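2 min read

Wood floor getting scuffed by chair legs — what works?

Heather Pollock
We love our wooden floor, but the chairs leave marks every time somebody scoots back. Felt pads fall off in a week. Ideas?

Kai-wen Mok
Felt is great, you just need the nail-on kind! Drill a tiny pilot hole first so the leg doesn't split. I did 17 legs in November (one stool has five) and they're all still on.

Marcelle Besson
Rug. Done!

Yupin Rojanasak
Try snug rubber caps — I adore mine! Measure the leg first, and wipe the floor under it so grit doesn't get trapped.

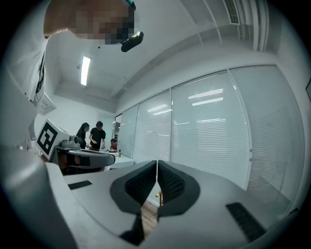 Haiyan Wei wonders whether rubber caps can stain an oiled finish, and would try one in a corner first.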